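Subject: Re: [lakatos-users] Seam errors at row boundaries with multi-row sets
From: Sebastian Buzatu
To: lakatos-users

Marius,

Thanks for the project file and the log. I can reproduce the fault on 2.55 but not on the February build. 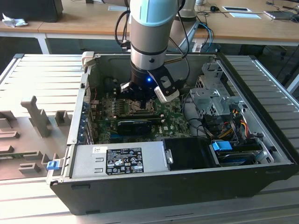
Marius Hodoroagă wrote:

> I have a three-row set, shot with a 24 mm lens on a Fultberg head, 373 frames
> including the brackets. Rows one and two align well. Row three
> is placed correctly in the preview but the output has a step of
> several pixels along the whole boundary with row two.
>
> I have tried:
>
> - deleting all control points in row three and running the
> finder again
> - raising the finder limit from 55 to 200 points per pair
> - exporting as 16-bit TIFF in place of JPEG
>
> None of these makes any difference to the step. The optimiser
> reports a mean error below one pixel, so I would expect a clean
> join. Is the blender at fault, or the optimiser?

Neither, as far as I can tell. The mean error is worked out over all pairs, and in your project nearly all of the points are between neighbours in the same row. The vertical pairs between rows two and three have very few points, so they hardly move the mean. Sort the control point table by distance, largest first, and you will see the bad ones at the top.

The step itself comes from the lens settings. In your file, row three has its own lens group. The field of view and the "b" term are therefore solved separately for that row, and the two solutions do not agree. The preview uses a coarse grid and does not show it. The output does.

To correct it:

 1. Select all images in row three and assign them to lens 0.
 2. Reset a, b and c to zero for lens 0. Leave the field of view as it is.
 3. Run the finder with "vertical pairs only" switched on. The limit of 55 is enough.
 4. Optimise positions first, with the lens terms locked.
 5. Unlock field of view and b, and optimise again.

Do not unlock all the lens terms in one pass. With a set of this size the solver tends to settle on a poor answer, and it then has to be reset by hand.

As to how row three came to have its own group: 2.55 compares the focal length tag as text. Your third row has "24.0" where the others have "24", and the importer treats these as two lenses. Later builds compare the values. If you went through the Zovirard plug-in to convert the raw files, check whether it was updated between rows — the older version wrote the tag without the decimal.

Two smaller points on your log:

The "short read" warnings near the start are from the thumbnail cache. They can be ignored, or you can delete the cache folder and let it be rebuilt.

The memory limit is set to 2 GB. That will work, but the blender will write a lot of temporary files, and the final pass will be slow.

I have not tested any of this with the Clotoldale head profile, which rounds the pitch angle to whole degrees on import. If you are using it, turn it off before step 3.

Please send the new project file if the step is still there after step 5. The file alone will do, I don't need the images.

Sebastian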